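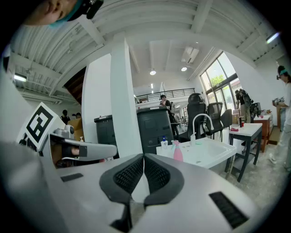

Tetirstead Station Checklist – Hand-Held Gripper Collection

Sites > Tarlow > Checklists
Overview Stations Forms Contact

1. Marker faces clean and unobstructed. Pass.
2. Walkways clear of cables. Comment – thin black cables cross the floor near the basin; tape down before the next block.
3. Small items removed from basin before each example. Open.

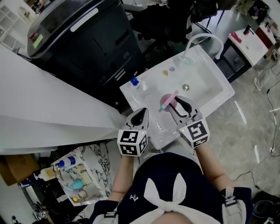

Basin station, toothbrush and cup task.

4. Rest break every 45 minutes. Pass.
5. Target of 1,000 examples by August. On schedule.

This site uses cookies.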